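Chapter 4
The Living Room: Cushions, Covers and Soft Seating

What you will learn in this chapter
How a sofa is put together, from the point of view of the person who has to clean it
The order of work for a seating area
Handling loose cushions, fixed cushions and removable covers
Caring for curtains and lamps that stand close to the seating
Leaving the room ready for use

Words to know: back cushion, seat cushion, scatter cushion, welt, nap, care tag, crevice tool

If you have come to this chapter straight from the kitchen work in Chapter 3, you may be feeling that the hard part is behind you, and I can understand why. There is no grease in a living room, or there shouldn't be, and there is no oven to scrape. But I have taught the housekeeping course at Wostico for a good many years now, and I can tell you that more students lose marks on the living room than on any other part of the practical. They rush it. They plump a cushion or two, run the vacuum down the middle of the floor, and stand back looking pleased with themselves (I did the very same thing when I was starting out, so I say this with affection!).

The living room is where people sit down at the end of the day, and a person who is sitting down has plenty of time to look around. They feel the crumbs under the seat cushion. They notice the scatter cushion that has been put back with its zipper facing out. So we are going to take our time over soft seating, and by the end of the chapter I hope you will be able to walk up to any sofa, old or new, and know where to begin.

Let us begin with the parts. Most sofas have a frame, a deck (the flat surface under the seat cushions, which you will see only when you lift them), seat cushions, and a back. The seat cushions may be loose or they may be attached, and the same goes for the back, and you should find out which you are dealing with before you start pulling. Slide a flat hand down behind the cushion and feel along the bottom. If your hand meets a line of stitching all the way across, the cushion is fixed and you will be cleaning around it. If your hand goes through to the deck, you may lift it out.

Color matters too. A light gray seat shows dark lint and a dark seat shows everything pale, and a sofa in two colors will show you both at once. Use a clean brush head for upholstery and keep it only for that. Brush with the nap, in long strokes, from the back of the seat toward the front edge, and work from one end of the sofa to the other so that you don't lose your place. Then do the gaps between the cushions with the crevice tool. Coins, pens and hair clips come out by hand first and go in a small dish where the owner will find them.

Scatter cushions get a whole section of their own later on (Section 4.2), and students always ask me why something so small needs so many pages. Well, they are handled more than anything else in the room. They get leaned on, slept on, hugged during scary movies and thrown at brothers. Pick a cushion up by its edge or corner and keep your palms off the face of it, especially when the cover is a pale one. White fabric next to a strong color, like the white cushion with the coral-red panel and thin red stripe on the facing page of your workbook, needs the most care of all, and the little white tag at the edge of the red is the sort of thing you should get used to looking for before you reach for any cleaning product. Read the tag if there is print on it. If there is none, treat the cover as one that may bleed and test a hidden spot with a damp white cloth.

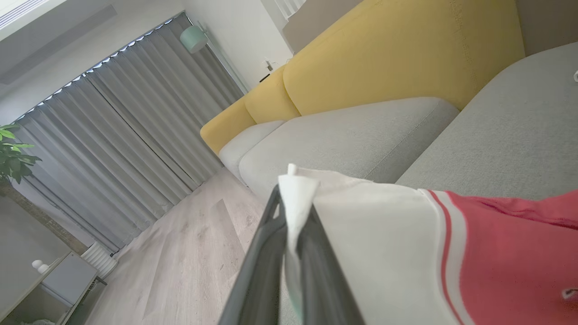
Curtains and lamps belong to this chapter as much as the sofa does, and I would ask you to think of them together from the start. Dust falls, so the high things are done first, and the seats are brushed only when you have finished with everything above them. With floor-to-ceiling curtains like these gray ones, you begin at the heading and follow each deep pleat down to the floor, and you do it before you touch the yellow back cushions or the gray seats. The floor lamp between the curtains and the end of the sofa has its shade dusted next, with a dry cloth. Only then do you come down to the upholstery, and the floor is last of all.

Before you go on to Section 4.1, try this at home or in the practice room. Choose one sofa or armchair, find out which of its cushions are loose, and write down the order in which you would clean it and everything within arm's reach of it. Keep your notes, as you will need them again for the exercise on removable covers.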